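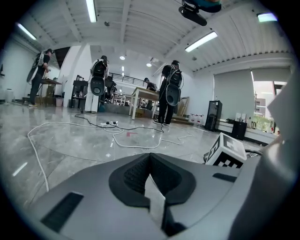
Backpack rigs: what changes for floor staff

Jun 15, 2019
By the Stemusach operations desk

Task recording for the Vustberg line now runs on backpack rigs and hand-held grippers. Operators used to log each step on paper; they now do the handling and the rig stores the motion data. The shift target is 70 takes – 1,964 are on file. Packing posts stay as they are through June. Five operators move to checking takes at Chuensuk.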